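4.2 What the skippers told us

I went into the Jeltdale survey thinking seasickness was mostly about wave height, and I was wrong! We had 131 day sailors out of Wilcombe, and the ones who'd been given a job on deck (even just minding a rope) felt far better than those sat below. Swell period mattered too – short, choppy water upset people most. Toivonen found much the same at Kirnton, though in December and with bigger boats.
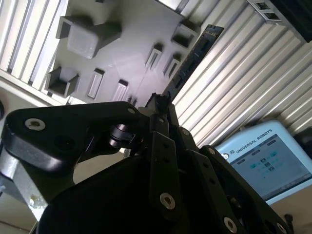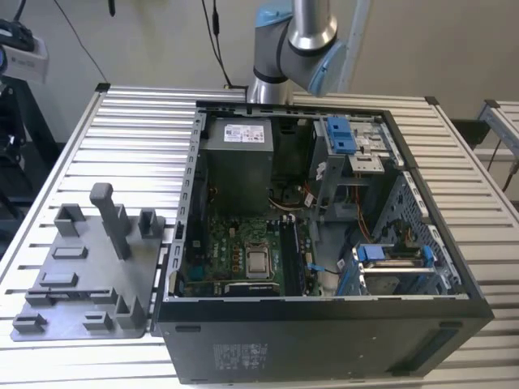
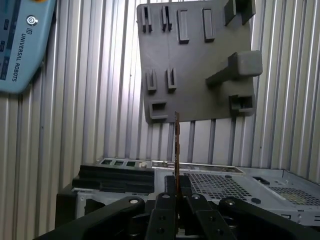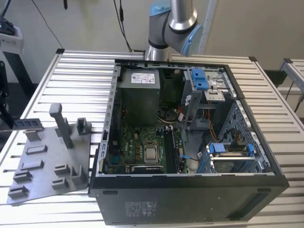

Figure 3. Bench work; two of the views show an open desktop computer tower on its side.

Ginger biscuits came up a lot in the comments, but I couldn't pull any clear effect out of the scores, so I've left them for section 5.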